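Plutano Opens Shared Tea Room and Teaware Lending Shelf

Jun 28, 2020 - Plutano, the tea and teaware workshop run by Nathalie Vachon and Szabolcs Hegyi, is opening its tasting room to the public this July. The room will be free to use on open afternoons, and visitors will be able to borrow cups, lids, trays and serving discs from a new lending shelf and take them home for up to two weeks.

The idea came from the workshop's own tea classes. People kept asking where they could try a lidded glass cup before buying one, and the answer was usually that they couldn't. Most shops keep them boxed. The lending shelf starts with 50 pieces, nearly all of them glass, and every one can be handled, filled and poured from before anyone decides what suits their kitchen.

"We love glass for green tea, and we want people to love it too," said Nathalie Vachon. "You get to watch the color come up. A light green tea starts out almost clear, then it goes a soft yellow, and you learn to stop when it looks right to you. I've been doing this for years and I still stand at the counter and stare at it!"

Lids get a whole section of the shelf to themselves. Plutano has been comparing frosted and clear lids with its class members since last fall, and the frosted ones with a small knob have been the clear favorite. They are easy to pick up with two fingers, they keep the leaves under cover while the tea steeps, and they can be set upside down on the table as a rest for a spoon. Clear lids will be on the shelf as well, for those who like to see everything.

Serving discs are the newest part of the collection. These are flat, round, see-through plates, wide enough that a cup can stand in the middle with plenty of room around it. Szabolcs Hegyi chose them after a long search for something that would not hide the color of the tea.

"On a dark tray a pale tea just looks dark," he said. "On a clear disc you see the tea. It also makes you carry the cup properly, level and slowly, and I think that's half the pleasure of serving someone."

Carrying and serving will be covered in a short beginner session called Wodov, led by Kavitha Chettiar. Guests practice filling a cup partway, setting the lid, moving the cup on its disc and putting it down in front of another person without a rattle. It sounds simple, and it is, but Chettiar has seen people get completely absorbed in it. Sessions are kept small and last some 20 minutes. Children are welcome with an adult and will work with lukewarm tea.

A second session, Onyeka, is for people who already brew at home and want to compare leaves. Ghislain Campbell will set out several green teas side by side in matching glass cups, brewed at different temperatures, and the group will taste and talk. Please bring your own tea if you have one you're curious about - a small handful of leaves is enough.

The room itself is kept plain. It is big and bright, with a white metal ceiling and tall windows that look out on greenery. There are low seats and small wooden stools, and guests are free to move the stools wherever they like. A fan is on hand for warm afternoons. Drinks can be taken to any part of the room, and there is no need to buy anything.

Borrowing works on trust. Visitors write down their name, a phone number and the pieces they are taking, and each piece goes home in a padded box with a care card. Glass should be rinsed by hand in warm water and dried with a soft cloth. Frosted lids hold on to tea stains more than clear ones do, and a little baking soda on a damp sponge takes care of that. If something breaks, tell the workshop and the shelf will be restocked. No fee is charged for a first accident.

Plutano has also put together a printed brewing guide, with a first run of 1000 copies. It covers green, white and lightly roasted teas, with notes on water, cup size and steeping time, and leaves wide margins for the reader's own comments. Jaxon Arsenault drew the illustrations. Copies are free in the tasting room while they last, and there is one in every lending box.

Donations of teaware are very welcome, including single cups and lids that have lost their partners. Odd lids are especially useful, as a good number of them turn out to fit cups already on the shelf. Pieces should be clean and free of chips.

Session places can be reserved at the workshop counter or by phone. Walk-in visitors can use the tasting room and the lending shelf during all open hours in July. 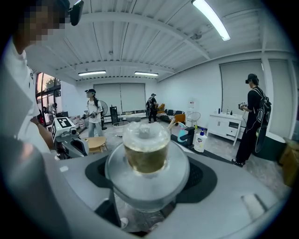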